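Pidon Low Table, Lime Green
Children's and guest bedroom range
Product code: Pidon 400/LG

Summary

The Pidon is a low occasional table for bedrooms, playrooms and small flats. It has a rounded top with a gloss finish and stands on a metal foot. Its main use is as a sorting surface: somewhere to put the contents of a drawer, a school bag or a pair of trouser pockets while they are divided up and put away. It is supplied by Wellivport in one size and, at present, one colour.

The table was drawn by Karlijn Van der Linden as a companion to the Verstraete single bed. It may be used with any bed of ordinary height. The top should sit at or slightly below mattress level, so that a seated adult can work at it without stooping and a child can reach the middle while standing.

Positioning

Place the table on a level floor, alongside the bed or in the space between bed and wardrobe. Leave at least 40 cm clear on the side from which people will approach. Where the wardrobe has hinged doors, open them fully before deciding on a position. The table should not be pushed against a radiator.

A small wastebasket should stand next to it during sorting. Labels, empty boxes and broken clips go straight in, and the top stays free for what is being kept.

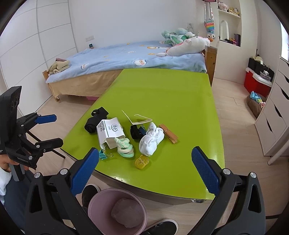

Pidon table in lime green, in use beside a single bed.

Top surface

The gloss coat is applied in one operation and continues over the rounded part of the top. A dark band finishes the edge. The surface is smooth, and light items such as card, paper tags and empty packets will slide if the table is knocked. Buyers who want more grip may order the clear Flenosent mat, sold separately, which covers the centre of the top and leaves the edge band exposed.

Small dark objects show up well against the lime green. This was the reason for keeping the colour when the range was reduced. Black socks, hair ties, binder clips and tape measures can be picked out quickly, and pale items are also easy to find. Green items are less distinct. Lautaro Ocampo, who ran the household trials, recommends sorting mint and pastel green things first.

Suggested sorting order

Textiles are best dealt with before anything else, as they take up the most room. Roll or fold pairs and set them to one side. Single socks stay on the table until the end of the session. Boxed socks may be left in the carton if the carton is sound; otherwise empty it and flatten it.

Stationery and sewing items come next. Clips, clothes pegs and tape measures should go into a lidded container, and a coiled tape should be secured with a band before storage. Cards and labels are left to last – most can be thrown away once the size and washing instructions have been noted.

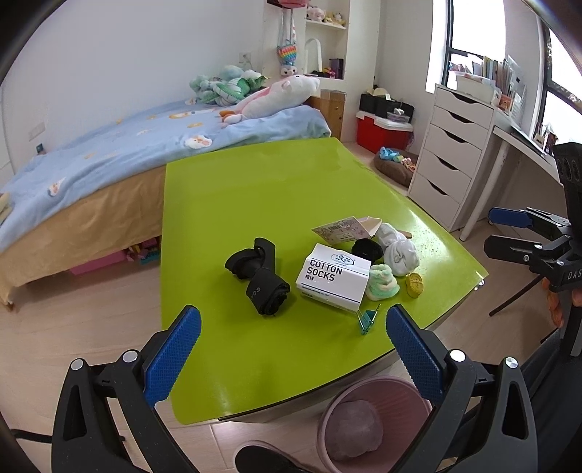 The usable area is enough for one drawer of small clothing at a time. Emptying two drawers together is possible but leads to stacking, and stacked items tend to be put back unsorted. For larger quantities, use the bed cover as an overflow surface and bring items to the table in batches. Storage boxes kept under the bed should be pulled out before starting, as there is little room to do so once someone is seated.

Soft toys are better left on the bed. They are bulky and tend to sweep smaller things off the edge.

Load and safety

Maximum distributed load is 20 kg. The table is not a seat or a step and must not be used to reach wall switches or shelves. Clips, pins and similar small parts should be kept out of reach of children under three.

Care

Wipe with a damp cloth and dry at once. Do not use scouring powder, solvent or abrasive sponges. Fine scratches in the gloss cannot be polished out. Adhesive left by price labels can be removed with warm soapy water, left to stand for seven minutes. Check the fixing between foot and top twice a year and tighten by hand – a power driver may strip the thread.

Supply

Delivered in one carton with foot, top, fixings and key. Assembly takes one person. Spare fixings are held by Wellivport and sent by ordinary post. The next production run is planned for February, and orders placed before then are met from existing stock. Trade enquiries to Ward Wuyts; spare parts and returns to Gwawr Gough.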